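Handheld gripper demos: do you keep the "nothing happening" parts?

Pimel board > Learning from demonstration > Data

roltik_ade
Posting this because two of us in the lab have been arguing over it since September and I'd like outside opinions. We collect demos with a hand-held gripper, camera on the tool, and train a small policy on them. Up to now we trimmed every episode hard, so it starts when the fingers are nearly at the object and stops right after release. I retrained with the approach and the retreat left in, same episodes, same seed, and success on our pick task went from 33 out of 114 trials to 71. I did not expect that from footage of mostly table!

My labmate Chidubem thinks I fooled myself somewhere. He may show up below.

fotwood
That's a big jump for untrimmed video. Did you hold the number of training steps fixed or the number of epochs? If it was epochs, your untrimmed run simply saw a lot more gradient updates.

roltik_ade
Steps. I got burned by that one last year, so it's the first thing I checked. The set is 1739 episodes both times.

c_omoregie
Chidubem here, hi. My problem isn't the training, it's the test. Adaeze starts the arm from further back now. The trimmed policy has never seen a view from back there, so of course it wanders off. Start both of them close in and I bet the gap shrinks to almost nothing.

roltik_ade
Well sure, but the arm has to start from somewhere, and in real use it starts far back. I don't think "it only works if you park it next to the cup" is a defense of trimming :)

akpan77
Siding with Chidubem a little. They're two different questions. One is whether the approach frames help you get there, and the other is whether they help you grasp. You've answered the first one. Run 30 trials each from close in and post those too.

fotwood
Agree with akpan. Also, what do you do about the really dull stretches where the tool just sits there? We had a policy that learned to hover forever because people paused before every grasp. Ended up dropping frames with no motion and it got a lot better.

roltik_ade
Good point, and I do something like that already. If the tool hasn't moved for a bit I thin those frames out, but I don't care what's in view. An open gripper pointed at bare wood still tells you something, as long as the hand is going somewhere. 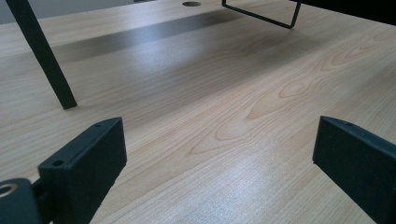
What I worry about more is that the policy latches onto the table itself. All of our episodes were recorded at the same few desks, so it could be learning "go left of that swirl in the wood" and I'd never know from my numbers. I want to try a cloth over the table at test time – cheap to do and it should show up right away if that's the problem.

c_omoregie
Now that one I'd pay to see. Put it in the plan and I'll stop complaining for a week.

akpan77
Use two cloths, a plain one and a patterned one. With only one you can't tell if it misses the wood or just hates the cloth.

roltik_ade
Ok, both cloths, plus the close-in trials from earlier. I have the arm to myself tomorrow morning, so I'll do the close starts first and add the counts here, good or bad.

fotwood
Please post the failures separately by type if you can stand it. Missed grasp and never arrived are very different animals.

roltik_ade
Will do. I've got the videos of all of them anyway.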